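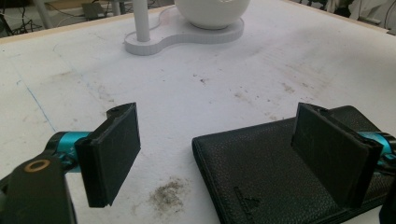
Qiuyue Jin reckons most people who build a gripper at home spend their money in the wrong place. They buy a strong motor, she says, and then bolt on fingers that couldn't hold a bar of soap.

Her own has no motor at all. It is a hand-held tool, worked by squeezing, and it came together over a winter at the shared workshop in Leststead, where members pay 40 pounds a month for a bench and the use of the printers. The plan is to record how a person picks things up, then pass those movements to a small arm she calls Rutavar, which lives in pieces under her bed.

The fingers are plain black slabs on turquoise joints. She started in October with curved ones copied from a kit by Desmet, and they were fine with cups and hopeless with anything flat. A wallet is a good test. It lies low on the table, the leather gives a little, and a pad that comes in at a slight tilt will ride up over the top instead of meeting the edge. Flat pads did better, and so did taking two millimetres off the bottom.

The left pad has a tab with a screw hole, so a worn one can be swapped without stripping the joint. Jin has a shoebox of old versions, numbered in marker pen. The latest is 101, though she admits to skipping a few in the thirties.

So far she has recorded 2,325 grasps. She had meant to stop at 2,000, but a batch from February was spoiled by a loose cable and had to be done again. The software is Givel, written by another member and still rather short on instructions.

Rutavar needs a new shoulder bearing before it can try any of this. Jin has ordered two sizes, as the drawing and the part don't agree - she suspects the drawing. In the meantime she is printing pads with a softer face, which take four hours a pair and tend to peel off the bed at the corners.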